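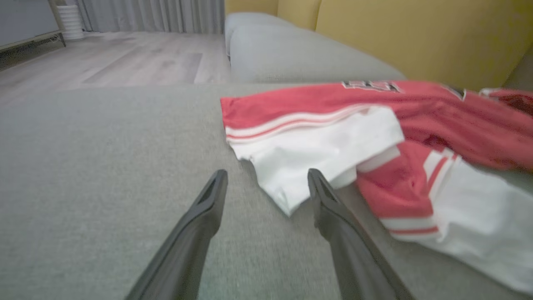

Attachment 1 — Red and white team kit on the lounge seat.

Home | Laundry Services | Uniform Hire | Contact
Print this page | E-mail this page

Ticket 360 — Returned kit, folding and label check
Site: Stikham residence, common lounge
Opened: 2019-07-04
Status: Awaiting laundry

Summary
The residence reports that red and white sports clothing returned from the Kadlec laundry run was delivered unfolded. The order covers 19 sets. The lettering on several tops is said to feel tacky along the folds. The residence asks whether the tops may be folded through the print and where the size label should be looked for.

Action 1
The site was asked to separate tops from shorts and to lay each top flat on a clean fabric surface, without ironing. Staff were reminded that the Gradico care sheet does not permit stacking while the print is tacky.

Action 2
One top was laid out on the grey sofa for checking. It has short white sleeves with red-and-white striped trim, and a large number 3 beside the outlined letters. The body remains somewhat wrinkled. A small white label stands out from the edge of the garment, and the site has been told to check the others for the same label before sorting by size.

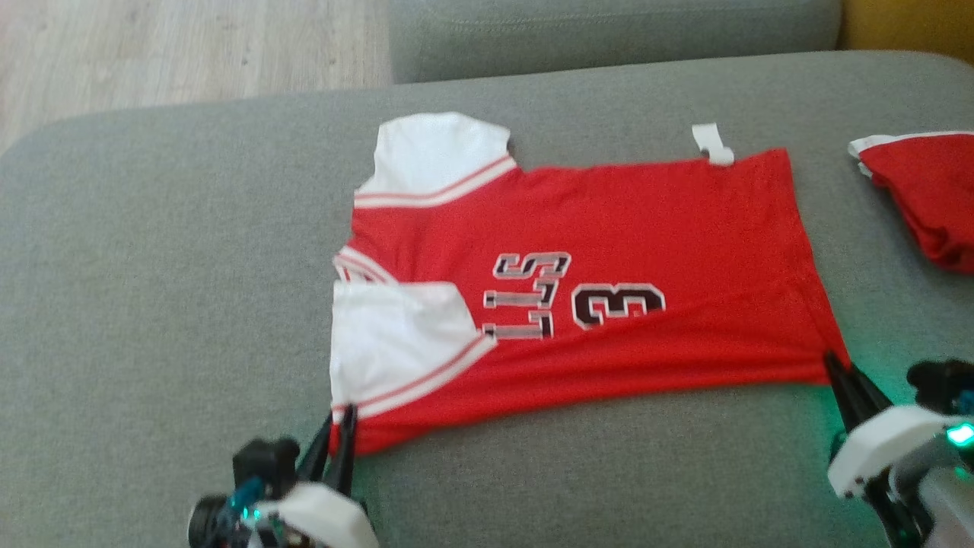 Iveta Kopecký replied that the tops should be folded lengthwise on either side of the lettering, sleeves in first, and that no crease should cross the number. She added that the Milusitz depot had received the same complaint in October and had traced it to a dryer set too high — the print recovered once the tops had rested flat for 20 minutes.

Action 3
Folding method accepted and forwarded to the site. The dryer setting for batch 106 has been queried with the laundry. Shorts may be folded in half and stacked as usual.

Outstanding
— Laundry to confirm the dryer temperature in writing.
— Site to report any top on which the print has lifted or cracked.
— Replacement of damaged tops, if any, to be raised under a separate ticket.

This site uses cookies to keep you signed in. Accept | Cookie settings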